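Wrist camera mount on the Gesard two-arm kit: does the angle work for paper?

We are reviewing the Gesard kit for a bench at Nostden. The task is handling single sheets of paper. The supplier lists 35 mm between wrist camera and fingertip, and the price with both arms is 2472 euros. Is the wrist view usable close in, or should I budget for a second fixed camera?

warora_bench

Budget for the fixed camera. Ours is the same kit, in an enclosed cell with the arms bolted to the front rail.
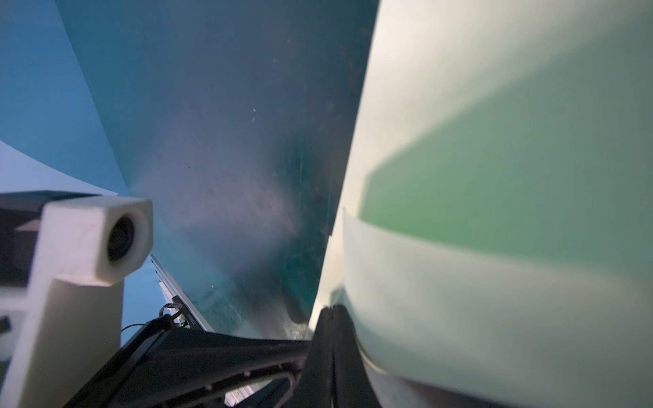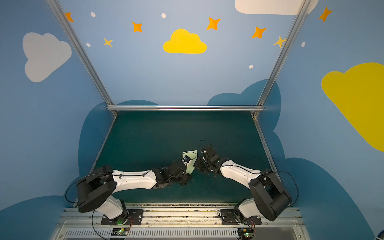

Wrist view first, then the fixed view with the sheet between the two grippers.

Close in, the wrist camera gives you the fingertip and very little context — large surfaces fill the view and go soft. I use it for the last 70 mm of approach and take sheet angle from the fixed view. Check the cable loops at the elbows too. Leave slack for full travel.

Ebbe Ekström

We have the Petkov mount and it's fine. Never tried paper.

petkov_user4

Partly agree with Ebbe. The fixed view loses whatever sits under a gripper, so the lower end of a sheet can be hidden. Keep both streams. And brush out the rail grooves — they collect crumbs.

dleaf

Last updated: September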